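Sorting chopsticks back into the holder

I do this after every big noodle night, and it takes me 4 minutes – promise! First I spread everything out on the kitchen table, with the holder standing right there on the cloth. Then I make little groups and turn the thick ends toward me.
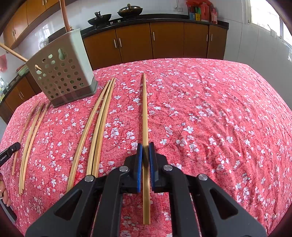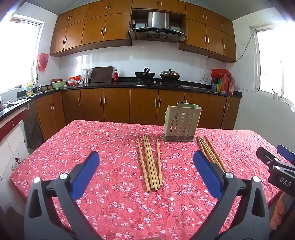

Wooden chopsticks and the plastic holder on my flowery tablecloth

Now pair them up by length and check the tips for splinters. Drop each pair in thick end down – I love how quick they are to grab in December, soup season!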